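School exchange between Godach and Dirkaston
Project report, local history and society course

1. Why I chose this topic

My village, Godach, has had a school exchange with Dirkaston for a long time, but most pupils in my class did not know how it began. I wanted to find out who started it, how it is organised, and if the families still find it useful. My supervisor was Mrs Hollenstein.

2. How I worked

I read the exchange folders in the school library and the parish newsletter. After this I made three interviews and gave a questionnaire to former participants. I received 43 answers. Some folders had no year written on them, so for the early period I must rely on what people remember. 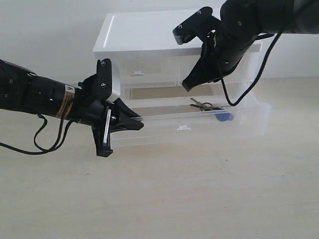 The questionnaire had four questions. I asked about the host family, the language, the length of the stay and the contact afterwards. Agata Gentile helped me to translate it for the participants in Dirkaston, and she corrected two questions which were not clear.

3. The beginning

The first letter came from a choir and not from a school. The choir of Dirkaston wished to sing in our church, which is mentioned in a paper from 1291, and the singers slept at private homes. Two of the hosts were teachers. In the next April they took a small group of pupils to Dirkaston by bus.

4. The exchange today

Pupils now stay for eight days. They go to lessons in the morning, and on Tuesday there is a reception in the town hall - the mayor speaks, then everybody eats soup. The families pay the food and the municipality pays the bus.

Most former participants were satisfied. The most frequent criticism was that the stay is too short, especially for the language.
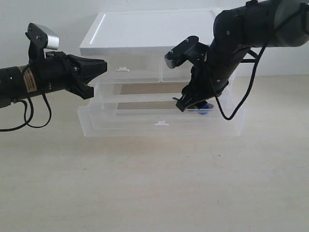 Burgi Prantl does not agree with this criticism. In her opinion eight days are enough for a first visit, and a longer stay would be difficult for families where both parents work. She would prefer a second visit one year later, with the same host family.

Emil Holzer told me that such second visits existed before, but they were private and there is no list of them.

5. Open questions

I could not find out why the exchange was interrupted for two years. The folder for this period is missing. Kilian Fankhauser has promised to look in the municipal archive, and I will add his answer to the copy in the library.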